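FOR IMMEDIATE RELEASE

Ondarell opens its shared workspace lunch club to the whole Asley building

Asley, June - Hi, I'm Savvas Deligiannis, and I run the kitchen side of Ondarell. I've been told a press release should sound like a company wrote it, but I've tried that twice and both versions put me to sleep, so you're getting it from me.

Starting Monday, the Ondarell lunch club is open to everyone who works in the Asley building. Every floor, every company, full time, part time, the people who only come in for one meeting a week. If your badge opens the front door, you can eat with us.

For anybody who hasn't heard of us, we cook one hot lunch a day and serve it at long tables on the ground floor. There's one main dish, one version of it without meat, a big salad, bread, and fruit. You don't order ahead and you don't pick from a menu. You show up, you get a plate, and you sit wherever there's a chair (next to someone you don't know, if I get my way). We started out cooking for two companies upstairs, and for a long time that was plenty. Then people began bringing their neighbors from down the hall, and the neighbors began asking how to sign up, and I kept having to tell them they couldn't. I hated that part of the job!

So we went looking for a bigger kitchen. We found it right under our noses, in the old Stamatopoulos bakery space at the back of the building, which had been sitting dark since the family moved their ovens across town. The Stamatopoulos family has been wonderful about the whole thing. They left us the big marble counter, they gave us a very long lecture about the drains, and they're going to bake our bread, so the sesame loaves that half this neighborhood grew up on will be on the table every day we're open.

With the new kitchen we can cook 300 lunches a day. That's a big jump for us and I won't pretend I slept well the week we signed the lease. But we've run full practice services and the line moves. I timed myself from the door to a seat with soup in my hand and I was very happy with it, and I'm a slow walker.

How it works

Lunch costs 9 dollars. You can pay at the door with a card, or you can buy a pass at the front desk and just say your name when you come in. Passes don't expire. If you leave your job and never use the last few meals on yours, give it to somebody - we don't check whose name goes with whose face.

Doors open at 11:30 in the morning and we serve until 2. After that the kitchen closes, but the tables stay out and the coffee stays on, and you're welcome to sit there with your laptop until we mop.

We're open five days a week, weekends off. On the last Friday of the month we do a long lunch, with dessert and no hurry, and on that day you can bring one guest from outside the building for the same price.

About allergies, please tell us. There's a form at the desk, and there's also me, standing next to the soup. We list what's in every dish on a board by the door, and we keep nuts out of the kitchen completely. We do use sesame (see bread, above), so if that's a problem for you, come talk to me before your first visit and we'll set a plate up separately.

Why a shared lunch

I used to eat at my desk. I did it for years, at a job I liked, with people I liked, and I could not have told you one thing about most of them outside of work. My aunt ran a cafeteria when I was a kid, and everybody in it knew everybody, just from standing in the same line with the same tray. I wanted some of that back. I don't have a study to show you about it. I have a dining room where the accountants on the second floor are now in a bowling league with the people from the print shop, and that happened over lentils.

Asley is also a funny kind of building. It has offices, workshops, a dance studio, and a place that repairs accordions. You can work here a long time and never learn what goes on behind the next door. 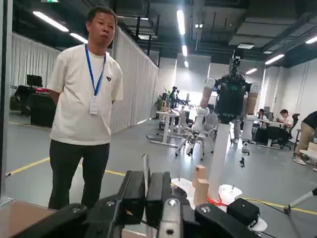
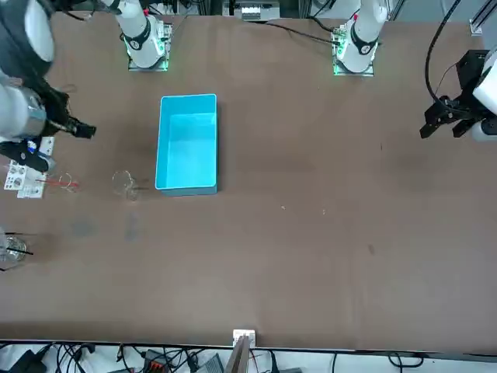 We'd like every one of those doors to send somebody down to lunch. If your team wants to come as a group, let the desk know the day before and we'll hold a table. We can't hold it past noon, though, so don't be late. I mean that in the friendliest way.

We're also hiring. We need two more people in the kitchen and one on the dish line, all daytime hours, done by late afternoon. Lunch is included, obviously. You don't need restaurant experience for any of it, but you do need to be okay with a loud radio.

Our vegetables come from Trornero, a farm co-op that drives in before sunrise and has never once sent me a sad tomato. They'll have a small stand by the entrance during opening week, so bring a bag if you want to take some greens home. I'd get there early for the strawberries.

The first lunch on Monday is chicken with lemon and potatoes, or white beans with lemon and potatoes. I'll be at the door.

Reporters and anyone else who's curious can reach me through the Ondarell front desk on the ground floor of the Asley building. Mornings are busy, so please try after 2, when I'm usually sitting down with whatever's left.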